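Skiletia Drawing Boards > Paper Talk > Big sheets: what are you all using?

telar_and_ink
Posted 14 July 2020

I finally switched from sketchbooks to big loose sheets and I'm so happy I could shout! I've been doing long ink lines, the kind you pull from the shoulder, and there's room for them now. I bought a pack of the Rajput smooth in the heavier weight and I'm 27 sheets in already. Two questions for the group. Do you tape all four corners, or let the paper float? And does anyone cut down from a roll instead of buying sheets? The roll looks so much cheaper, but I'm scared of the curl.

marginwalker
Roll, roll, roll! I haven't bought a flat sheet in years. The curl is a one-evening problem. Cut what you need, roll it gently the other way around a mailing tube, then leave it under a board overnight. It comes out flat enough for anything except a really wet wash.

pocket_gesso
Have to disagree with marginwalker, with love. I tried the overnight trick with the heavier Kurkix roll and it still lifted at the ends after two nights under every art book I own (that's a lot of books). Light paper, sure, it relaxes. Heavy paper remembers. For ink you want it dead flat or your line goes wobbly right where the sheet lifts, and it's always the end of a long stroke, when you were doing so well.

marginwalker
Which end of the roll were you cutting from? The outside is much better behaved than the last few feet near the core. I give the core end to my nephew for dinosaurs.

pocket_gesso
Ha! OK, it was near the core. I'll give you half a point.

Fouzia Shaikh
Joining in because large paper is my favorite subject in the world. I've taught an evening drawing class for 7 years and we go through nearly 1000 sheets a year between us, so I've seen every way of fixing paper to a surface, including chewing gum.

My answer on taping is two top corners first, always. Smooth the sheet downward with the side of your hand (clean hand!), then do the bottom two while the paper is still under your palm. If you tape all four in a circle you trap a bubble in the middle, and you won't find it until your pen does.

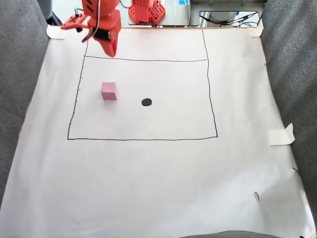 As for size, go bigger than you think you need. A sheet that only just holds your drawing makes you timid, and I can spot a timid line from across the room. Give yourself a wide border of nothing and your arm loosens up right away. I like the paper to take over nearly everything in front of me, the way the white sheet covers most of the surface in my picture, so I'm never steering around an edge. My students grumble about wasted paper for the first two weeks and then they ask if it comes any larger!

telar_and_ink
This is gold, thank you! Top corners first. I've been going in a circle like a fool. What tape do you like? Mine took a strip of the surface with it yesterday.

Fouzia Shaikh
Low-tack paper tape, and press it on your jeans once before it touches the sheet. When you take it off, pull slowly and away from the drawing, almost flat against the table.

old_nib_tom
I don't tape at all. Four smooth beach stones. You can turn the sheet whenever you want, and turning the sheet is half of drawing a good curve. I don't see how you people work with it nailed down.

pocket_gesso
Stones slide! I had one roll straight through a wet ink line last December and I'm still not over it.

old_nib_tom
Get flatter stones.

marginwalker
Tom has a point about turning, though. I tape to a thin board and turn the whole board. Best of both, if your table is big enough.

Fouzia Shaikh
I used to preach against turning and I've softened. For circles, turn all you like. For long straight pulls I still want people to move their feet. Stand up, step back, let the shoulder do it.

telar_and_ink
OK, the plan for tonight – tape to a board, top corners first, jeans trick, standing up. And I've talked myself into a Kurkix roll, the light one. If it curls I'm coming back here to complain to marginwalker personally.

marginwalker
I accept. Start from the outside end!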